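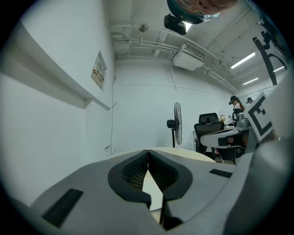 Visio, mots de passe et liens qui traînent : mes notes en vrac

Bon, je tape ça vite avant la réunion de 14 h. Trois mails cette semaine pour me demander comment on a réglé nos soucis de visio à l'asso, donc je mets tout ici et je renverrai le lien.

Le point de départ : en juin, un lien de réunion Brindo s'est retrouvé dans un message de forum public. Pas un piratage. Juste un copier-coller malheureux. Résultat, des inconnus dans la salle au bout de 8 minutes, du son à fond, un partage d'écran pas joli. On a tout coupé. Ambiance.

Depuis, voilà ce qu'on a changé.

La salle permanente, poubelle

On avait le même lien depuis des années. Pratique, tout le monde l'avait en favori. Sauf que « tout le monde », avec 200 adresses dans la liste de diffusion, ça fait beaucoup de gens qui sont partis depuis longtemps. Maintenant un lien par réunion, qui expire au bout de 48 heures. Ça râle un peu. Moins qu'avant.

La salle d'attente

Activée par défaut. Oui c'est pénible quand on anime et qu'il faut cliquer sur chaque arrivée. Le truc : désigner quelqu'un d'autre pour la porte. Sur Brindo c'est dans Réglages > Rôles > Accueil, bien planqué, j'ai mis un temps fou à le trouver. Attention, la personne doit être connectée avec un compte, en invité ça ne marche pas. Et pas de message d'erreur, évidemment.

Partage d'écran réservé à l'hôte

À cocher AVANT d'ouvrir la salle. Si on le fait pendant, ceux qui sont déjà là gardent leurs droits. Bug signalé, réponse polie, toujours rien.

Les mots de passe

Gros morceau. Le compte de l'asso utilisait le même mot de passe que la newsletter, le stockage et le site. J'ai presque honte de l'écrire. J'ai tout passé dans Zarkano, avec un coffre partagé et la double authentification. L'import depuis le vieux tableur a planté deux fois à cause des accents dans les noms de colonnes. Renommez les colonnes sans accents et ça passe. Ensuite on supprime le tableur, et on vide la corbeille aussi !

Les enregistrements

Ils étaient tous accessibles par simple lien, sans compte. J'ai fait le ménage : on garde les assemblées, le reste part. Stockage chez Dunne maintenant, chiffré, un peu lent à l'envoi mais bon. Pour les gros fichiers mieux vaut lancer ça le soir.

Ce qui coince encore

Les gens qui se connectent par téléphone et qui apparaissent comme « Invité ». Impossible de savoir qui c'est sans demander de vive voix. J'ai testé Fluren pour comparer, c'est plus propre là-dessus mais la version gratuite coupe trop tôt et l'application sur mon vieux portable rame à mort. Donc on reste sur Brindo pour l'instant.

Reste aussi les notifications de connexion, que j'ai activé partout et qui me remplissent la boîte mail. Faut que je fasse un filtre. Si quelqu'un en a un qui marche, les commentaires sont ouverts.

Je file, ma salle ouvre dans cinq minutes et j'ai pas encore coché la case du partage.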